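Good news for anyone in Nornanden who has been putting off buying plants because the garden center closed – the seed and cutting swap is coming back in July, and it's getting bigger.

I got the word from Lama Hakim, who has been running sign-ups out of the Tirnanell building on Ishida Street. Last year the swap filled one hallway. This time it gets the whole ground floor for 2 afternoons, with doors opening at 4 both times. I went last summer and came home with three tomato starts and a spider plant I did not need (it has since had babies, so guess who's bringing those).

The basics are the same as before. You bring something that grows, you take something that grows, and no money changes hands at the tables. Seeds should be in a paper envelope with the name and the year you saved them written on the front. Cuttings need to be in water or damp paper towel. If you've got nothing to trade, come anyway! There were 639 packets left over last time, and Lama told me she would much rather see them in the dirt than back in her closet.

What's new is the bus. The Drurkurum shuttle is adding a stop at the corner for both afternoons, which should help with parking, because last year I circled the block for so long that I nearly gave up and went for ice cream. There are 70 spots for people who want a table of their own, and you have to ask for one ahead of time. Walk-ins can share the long tables by the window.

I'm also told there will be a talk on saving sunflower seed, and I plan to be in the front row for that one. Mine got eaten by squirrels two years running and I'm ready to take advice from anybody.
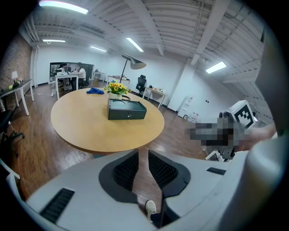

Artificial sunflowers in a white pot, with a dark green box on the same round table.

Table requests go to the sign-up desk on the ground floor, mornings only. Bring your own bags and trays if you can – they ran out of both before closing last year, and I carried my tomatoes home in my hat.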